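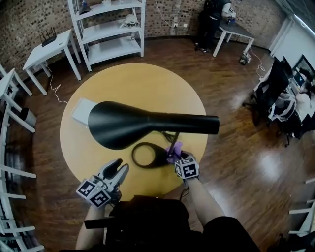
Lamps After Dark: lighting the rooms you live in
Speaker notes, Skoveck Public Library evening series
2026-04-20
Speaker: Ridwan Menon

Before people sit down
Overheads ON, all of them, as bright as they go. Leave them that way through the first ten minutes. Table lamp on the lectern plugged in but off. Floor lamp behind the second row, also off. Ask Rogelio to stand by the switches, he knows the cue.
Water. Phone on silent. Clicker has the new battery.

Slide 1 - title
Hello, thank you for coming out on a Monday! Say who I am: I have been fussing over lamps for most of my adult life, first in my parents' shop (Menon Lighting, some of you bought shades there, hello again) and then in other people's living rooms.
I'm not selling anything tonight. The shop closed years ago and I only have my own lamps left, and I'm keeping them.
What I want to do is make you look at one room in your home differently when you get back tonight. One room. Pick it now. Give them a few seconds to pick.

Slide 2 - the question
Ask: where does the light come from in that room after dinner? Hands up for one fixture in the ceiling. Expect most of the room.
Hands up for a ceiling fixture plus one lamp nobody turns on. Expect laughing here, wait for it.
My own place was like that when I first moved out. I grew up over a lamp shop and I lived for a whole winter under one bare bulb in the middle of the ceiling. I thought I disliked the apartment. I disliked the bulb.

Slide 3 - what a ceiling light does
Light from straight overhead fills a room evenly, and for cleaning or hunting for an earring that's wonderful. Keep it for that.
But look at the person next to you. Go on, look. Shadows under the brows, shadow under the nose. We all look like we've been up since four.
CUE ROGELIO: overheads off, lectern lamp and floor lamp on.
Let them react. Don't talk over it. Then: look at your neighbor again.
This is my favorite moment of the whole talk and I always rush it. DON'T RUSH IT.

Slide 4 - pools
The word I want you to take home is pool. A lamp makes a pool of light, and people drift toward pools the way they drift toward a kitchen at a party. A chair with a pool over it gets sat in. A chair in the dim corner collects coats.
Story: the Bautista living room. Rogelio says I can tell this one. Beautiful armchair, his grandmother's, and it had been the coat chair for as long as anyone remembered. We moved one floor lamp from behind the TV to the left of that chair. Didn't buy a thing. By the end of the week there was a fight over who got the chair.
A room for sitting in usually wants three pools. Small room, two will do. They don't have to match and they don't all have to be on.

Slide 5 - height
Most people put lamps too high. Sit down, in your usual seat, and look at the lamp. If you can see the bulb from there, the lamp is too high or the shade is too short. Bottom edge of the shade near eye level when you're seated is a good place to start.
Demo with the lectern lamp: raise it on the box, lower it. Ask the front row to call out when the bulb disappears.
For reading, the light should come from beside you and a little behind, over the shoulder. If you write by hand, put it on the side opposite your writing hand or you'll be working in your own shadow. Left-handers have been putting up with badly placed desk lamps since school. Somebody always nods at this!

Slide 6 - shades
Could do an hour on this and the library closes at 9, so be disciplined.
Fabric and paper shades glow. They let light through the sides, so the lamp lights the room and itself. Lovely for a corner.
Opaque shades, metal or dark card, push everything up or down. Strong pool, dark sides. Great over a table or a book, gloomy if it's the only lamp on.
The lining matters more than the outside. White lining, clean light. Gold lining, warm light, like late afternoon. Pass the two sample shades around, start them at opposite ends.
My mother used to tell customers to bring the lamp base into the shop when they wanted a new shade, and hardly anyone did, and hardly anyone got the size right. Bring the base.

Slide 7 - bulbs, the numbers part
Promise them it's short.
Two numbers on the box. Lumens is how much light. Kelvin is what color it is.
For a table lamp in a living room, you want far less than people expect. A bulb over 1,000 lumens at elbow height is a headlight. I use bulbs at less than half of that in the evening and add another lamp if I want more.
For color, low number is warm, high number is cool. Confusing, I know, warm is the LOW one. 2,700 is the cozy one. 4,000 is crisp and office-like, good in a laundry room or over a workbench. Mixing the two in a single room is what makes a place feel vaguely wrong without anyone knowing why.
Dimming: check that the bulb says dimmable AND that the dimmer is meant for LED bulbs. Flicker and buzzing mostly come from a bad match between the two.
Read the maximum wattage label on the lamp itself and stay under it. Enclosed shades hold heat, and some bulbs don't like being enclosed, the box will tell you.

Slide 8 - the light diary
I love this part. I've kept a notebook for years: each evening, which lamps I turned on, and in what order. The entries are up to 1,748 now. Yes, my family has opinions.
What I learned from it: I had a lamp I'd carried through three moves that came on almost never. Gorgeous thing. Wrong spot, switch halfway down the cord behind a bookcase. I put it on a plug with a foot switch and it's been on nearly every night since.
A lamp that's a nuisance to turn on stays off. If you only fix one thing, fix the switch.
You don't need years of it. Keep a diary for a week. A sticky note on the fridge is plenty.

Slide 9 - the Likora Street hallway
Before and after. Narrow hall, no windows, one flush fixture, everybody hurried through it. We put a little lamp on a shelf at the far end and left the ceiling off.
Your eye goes to the far end and the hall feels longer and kinder, and the person who lives there told me she'd started hanging pictures in it.
General rule for halls and stairs: light the end you're walking toward. On stairs, safety first, you need to see every tread, so keep the overhead there and make it a warm one.

Slide 10 - secondhand lamps
Rummage sales! August is the best month for them around Skoveck, everyone clears out before school starts.
What to look for: weight in the base, a joint that stays where you put it, a shade frame that isn't bent. Dents and ugly paint don't matter.
What to walk away from: cracked or sticky cord, scorch marks at the socket, a plug that's been taped. If you adore it, budget for rewiring and have it done by someone who knows how. A lamp is a very nice thing to have rewired. Usually a small job.
Cords: not under rugs, not pinched behind the sofa. Say it even if it sounds like nagging.
Adjustable lamps with an arm, check the balance. Stretch it all the way out and let go. If it tips in the store it will tip at home.
My best find ever is the Plendemero, that's what we call it, after the village sale it came from. Green glass, chipped, hideous by day. At night it's the best thing in the house. If there's time, tell the story of carrying it home on the bus. If not, skip it, Rogelio has heard it.

Slide 11 - homework
Tonight, in the room you picked:
Turn the ceiling light off.
Turn on whatever lamps you have. Borrow one from the bedroom if you're short.
Sit in your usual seat and see where it's dark. Move one lamp toward that spot and leave it there until the weekend.
That's all. Costs nothing. If you hate it, move it back, and come tell me, I'd like to hear about it.

Questions I usually get
Smart bulbs? Fine, and timers are great if you like coming home to a lit window. Make sure guests can still work the switch.
Candles? Love them. Lowest light in the room, never leave them alone.
Renters with no ceiling fixture at all? Lucky you, you're ahead of everybody here. Start with a plug-in wall lamp by the bed.
Aging eyes? Important one, don't brush past it. Older eyes need more light for the same page, and they mind glare more too. So a brighter bulb in a better shade, closer to the book. Ask the person what feels good, try it with the actual book they're reading.
Kids' rooms? One low lamp they can reach and turn off by themselves.
Bathroom mirror? Both sides of the face if you can, at face height. Ceiling-only is why everyone looks tired at seven in the morning.

After
Leave the overheads off while people pack up. Get both sample shades back, one went missing last time. Return the box to the front desk.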